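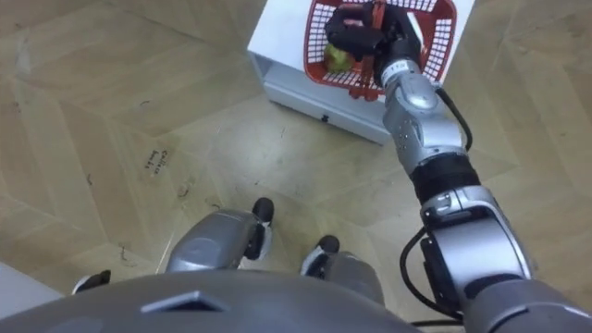

What a Tide Table Tells You

Before a family goes to the beach, someone should read the tide table. A tide table is a list of times and heights. It says when the sea will be high on the sand and when it will be low. This page explains how to read one, using the beach at Sevdale.

Why the water moves

The Moon pulls on the Earth, and the Earth's oceans respond. Water bulges a little on the side of the Earth nearest the Moon. A second bulge forms on the opposite side. The Earth turns once a day, so most coasts pass through both bulges and have two high tides and two low tides in a little over 24 hours. The Sun pulls on the oceans too. It is much bigger than the Moon but much farther away, and its effect on the tide is less than half as strong.

The Moon also moves along its own path while the Earth turns. For this reason the high tide usually comes later each day. A beach that was wide at lunchtime at the start of a vacation may be narrow at lunchtime by the end of it.

Reading the table

A tide table has one row for each day. In each row there are times, and next to each time there is a height. The height is measured in feet or meters from a fixed level called the datum. A large number means high tide. A small number means low tide. Some low tides have a minus sign, which means the water drops below the datum. On those days more of the beach is uncovered than usual.

Check three things before using a table:

The place. Tides at Sevdale are not the same as tides at Odska, even though both are on the same bay. High water reaches Odska 29 minutes later.

The month. Tables are often printed a year at a time, and it is easy to read March when you want May.

The clock. Some tables do not include daylight saving time. If yours does not, add one hour in summer.

Spring tides and neap tides

When the Sun, the Moon and the Earth are in a line, the Sun and Moon pull together. High tides are higher and low tides are lower. These are called spring tides. The name has nothing to do with the season. They happen near every new moon and every full moon.

When the Moon is at a right angle to the Sun, an angle of 90 degrees, the pulls partly cancel. The difference between high and low water is small. These are called neap tides.

How wide is the beach?

At Sevdale, the sand measures 226 feet from the seawall to the water at an ordinary low tide. At a spring high tide the water reaches the wall and there is no dry sand left. The slope of a beach matters. On a flat beach, a small rise in the water covers a long stretch of sand. On a steep beach, the same rise covers much less.

The path to Ferri

Ferri is a small rocky island off the north end of Sevdale beach. At low tide a strip of sand connects it to the shore. A strip like this is called a tombolo. The Trollbridge Visitor Center posts the crossing times at the top of the steps each morning. Visitors should be back on the beach before the last time on the sign. Anyone who misses it should stay on the high part of the island, call for help, and not try to wade. Always cross with an adult.

What the table leaves out

A tide table is a prediction. It is worked out from the positions of the Moon and Sun, which are known far ahead. It does not include the weather. Strong wind blowing toward land can push the water higher than the table says. Low air pressure lets the sea rise slightly as well. Waves are also left out, and so are rip currents. For those, read the signs at the beach and ask a lifeguard.

Words to know

Datum: the fixed level that tide heights are measured from.

Ebb: the tide going out.

Flood: the tide coming in.

Slack water: the short time when the tidal current has almost stopped.

Tidal range: the difference in height between high tide and the next low tide.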